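Nustik Help > Learning from demonstrations > Evaluation

Wrist camera only: how to report a success rate when the layout of the table changes?

Posted by Mohsin Khattak

Good evening to all. I am in the second year of my master's and I write the method chapter of my thesis now. My supervisor is travelling until September, so I ask here first. I apologise if my English is not always correct.

The task is with two arms. One arm must hold the power strip or a neighbouring charger steady, and the other arm must grip one charger and pull it out. The policy gets the images of the wrist cameras and the joint positions, and nothing else. There is no camera above the table. We have 2000 demonstrations, collected with the leader arms by me and by Tahira Cheema, who finished her thesis before me. The policy is a usual action chunking one, I changed only the image encoder and the length of the chunk.

For the evaluation I made 100 trials. The result is good when the strip lies straight in front of the arms, and clearly worse when it lies diagonally. It is also worse when the chargers stand close to each other. My first table in the thesis had only one number, the mean of all the trials. Tanveer Usmani from our group read it and told me that this number means almost nothing, and that I could make it higher or lower only by choosing how often I put the strip diagonally. I think he is right, but I don't know what I should write in its place.
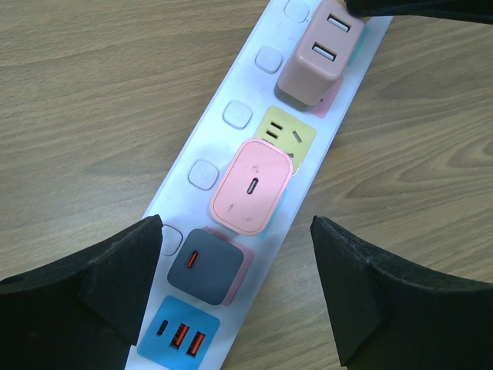
My second difficulty is how to define a failure. I have until now three kinds in my notes: the gripper closes on the wrong charger, the gripper closes on nothing, and the charger is gripped but it doesn't come out. The first kind is the one which worries me. The pink charger and the beige one are near in colour, and some of the sockets under them are pink also, so in the wrist image I am not sure what the policy uses to decide. With the dark grey charger it is easier for me to judge, it is different from everything else on the strip except the fingers, which are black. Then there are the switches along the left edge. If a finger covers one of them and later presses it, and the charger comes out correctly, is it a success? In my notes I wrote success, but I feel it is a little dishonest.

So my questions are these. Should I give one success rate for each layout, even if then I have few trials in each? Should the wrong charger be counted together with the other failures? And must I repeat the trials with a policy from another training seed? I have now 2 seeds, but all the trials are from the first one. To put the table back by hand after every trial takes a long time, and I share the room with the group of Bangash, so I can use it only in the evening.

Thank you in advance for each answer.

Babar Siddiqui

I had a similar problem with a drawer task, so I will write what I did and what my examiners said about it.

Please fix the layouts before you run anything. Make a list of the start positions, draw them on paper or stick small pieces of tape on the table, and give each one a name. Then run the same number of trials for each layout, in mixed order. It is important that the order is mixed. I did all trials of one layout after another, and my gripper pads became worn during the day, so the last layout looked more difficult than it was. One examiner asked about this and I had no answer.

In the table, give each layout its own row, with the number of successes and the number of trials written out as a fraction. Don't give only a percentage. With few trials the confidence interval will be wide, and this is fine if you print it. Use the Wilson interval, the simple one from the textbook behaves badly when nearly all trials succeed or nearly all fail. You can keep the mean as the last row, when you say in the caption how the layouts were weighted.

For the failures, I would separate the wrong charger from the rest. A grip which closes on nothing is a problem of precision. A grip on the wrong object tells you that the policy didn't understand which one you wanted, or that it learned a position along the strip and not the look of the charger. You can test this without new training. Exchange two chargers of different colour in the same layout, and look where the gripper goes. If it goes to the old place, you have found something worth a paragraph in the discussion.

About the switches: decide a rule, write it in the method chapter, and use it for all trials, also the old ones if you have the videos. My own rule would be two columns. In the first, "charger removed". In the second, "charger removed and no switch changed". Then the reader can choose. Nobody will be angry about a stricter column.

And yes, use the second seed. You don't need the full set for it. If you must divide the evenings, take fewer trials from the first seed and give them to the second.

Rizwan Bhutto

Just add an overhead camera. We did this at Prundthorpe and the problem with the wrong object was gone after we trained again. Wrist only is too difficult with objects so close together.

Mohsin Khattak

Thank you, Rizwan, but wrist only is the subject of the thesis, so I can't change it.

Babar, your answer helps me very much. I have the videos from all the trials, so I can count again with the two columns. I have one more doubt. If the charger which the second arm should hold comes out also, in which column do I put it?

Babar Siddiqui

For me this is a failure in both columns, if your task says that only one charger must leave the strip. Write this sentence in the task definition, I think it is missing there now.

Tahira Cheema

Hello Mohsin, I see my name here. One remark on the demonstrations, as I made many of them. In the first part I put the strip mostly straight, it was easier for my hands with the leader arms. The diagonal positions came later, after we moved the files to Brirna. The layout is not written in the file names, but you can sort them by the folder. Please count how many there are of each kind before you write that the policy is bad at diagonal strips. It may only have seen fewer of them, and then the row in your table needs a second number beside it, the number of demonstrations for that layout. I can look at the folders with you if you send me a message.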